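Council backs down on secret meetings rule, and I very nearly missed it

18th August

I'd only gone along to Rendau town hall to hear about the bus shelter. That was item four. Item nine, right at the bottom of the agenda under "minor changes to standing orders", was the one that had filled the public seats, and by the time we reached it people were standing along the back wall and someone had propped the door open so the corridor could listen in.

If you haven't been following it (and I don't blame you, the papers came out late), the change would have let councillors hold their early budget talks in private and keep the notes from those talks locked away for seven years. At the moment you can ask for them as soon as the budget is set. I've done it myself, twice, and got a nice fat envelope both times!

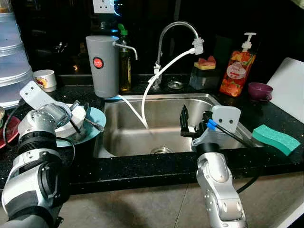 The proposal came from Chaminda Mridha, who leads the council, and he told the meeting it was meant to give members "a bit of room to think out loud". He said officers were worried that half-formed ideas kept turning up in public as if they'd been decided. I have some sympathy with that. We all remember the fuss over closing the Flallis baths, when the idea had been scribbled on one page of one document and there was a petition going by teatime.

But he had a rough night of it. The clerk had received 52 written objections, and the chair read out a handful of the shorter ones. One was from a lady on Biswas Road who wrote that she had paid her council tax without fail for 27 years and would like to know what it was being spent on, please, while she was still alive to read it. That got a big laugh, even from the top table.

Then Anoma Pathirana got up. She sits as an independent for the Stevia ward and she'd clearly done her homework, because she had last year's budget papers with her and went through them with little yellow stickers poking out of the side. Her point was that the mistake over the grounds maintenance contract only came to light when a resident asked for the early notes and spotted that the same figure had gone in twice. Under the new rule those notes would have been shut away and the money would have gone out of the door. She asked Mr Mridha straight out who had first suggested the change.

He said it had "come up in discussion". She asked whose discussion. He said he'd have to check. She asked whether there were notes of it, and I'm afraid the whole back row fell about.
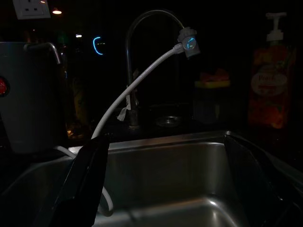

After that it went quite quickly. There was a short break, a lot of muttering by the tea urn, and when they came back Mr Mridha said he would withdraw the part about private meetings altogether and send the rest away to be looked at again. The vote to accept that was nearly unanimous, with only 3 members against, and I gather they wanted to press on with the original wording. None of them would speak to me on the way out.

So where does that leave us? The budget talks stay open for this round, and you can still ask for the notes under the old rules. The bit about how long papers are kept hasn't gone for good, though. A new version is due back before the full council in December, and Mrs Pathirana told me on the steps afterwards that she'll be asking for it to have an agenda item of its own, with the papers out in proper time for people to read them. She also wants the name of whoever proposes a rule change to be printed next to it, which I must say I thought happened already.

I asked Mr Mridha if he felt he'd been let down by his officers. He said no, he took responsibility, and he'd listened to what residents had to say. He was perfectly pleasant about it, considering the evening he'd had. He still hasn't said where the idea came from, and I've put that question to the clerk in writing. I'll post the reply when I get one.

If you want to object to the next version, or support it for that matter, letters go to the clerk at the town hall and you need to put your full address on. Emails count too, as long as they have your name at the bottom.

The bus shelter, by the way, was put off until next time.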